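Plokmont shared workshop, build log and help thread
Ticket: right arm lets go of the shirt hem mid-fold
Opened by Shabnam Durrani, Wednesday, September 2, 2020

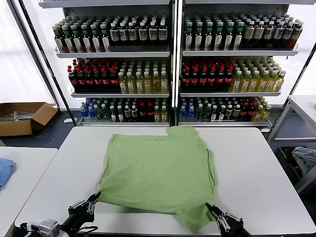 What should I check first when one gripper drops cloth and the other one holds it?
Swap the two finger sets over and run the same move again. If the drop follows the fingers, look at the pads and the finger screws. If it stays with the arm, look at the cable, the supply and the grip setting, in that order.

OK, so that's the short version for anyone who landed here from a search. My long version is messier!

What's going wrong: both arms pinch the bottom corners of a T-shirt, lift, and carry the hem up toward the collar. Left side is fine all day long. Right side grabs fine too, starts the lift, and then somewhere past halfway the corner slides out and I get a sad diagonal flop instead of a fold. It does this on up to 60 percent of runs, and it's worse after the arms have been going for a while (which made me think heat, and I was wrong, keep reading).

Tried so far:

Swapped the fingers. Drop stayed on the right arm. So the pads are innocent, sorry pads.

Raised the grip setting from 2 to 3. A bit better, but the motor started whining and I didn't love that. At 4 it tripped its own overload and went limp, so back to 2 it went.

Slowed the lift way down. No change at all, which surprised me.

Reseated the cable at the wrist. Three good folds in a row and I did a little dance — then it dropped the next one.

Update, same evening: found it, I think. I had both arms on the one Gatel supply, and the right one is at the far end of the chain. I put a meter on the last connector and watched the voltage sag every time both shoulders lifted together. The gripper on that end just doesn't get enough to keep squeezing. Gave the right arm its own supply with a shared ground, left the grip at 2, and it held the hem all the way to the collar until I got bored and went home.

Still open: the Florkex control board logs a low voltage warning at startup on the right side, only once, then goes quiet. Has anyone else seen that? I'd like to know before I zip-tie everything and close this up in October.

Status: workaround in place, leaving the ticket open.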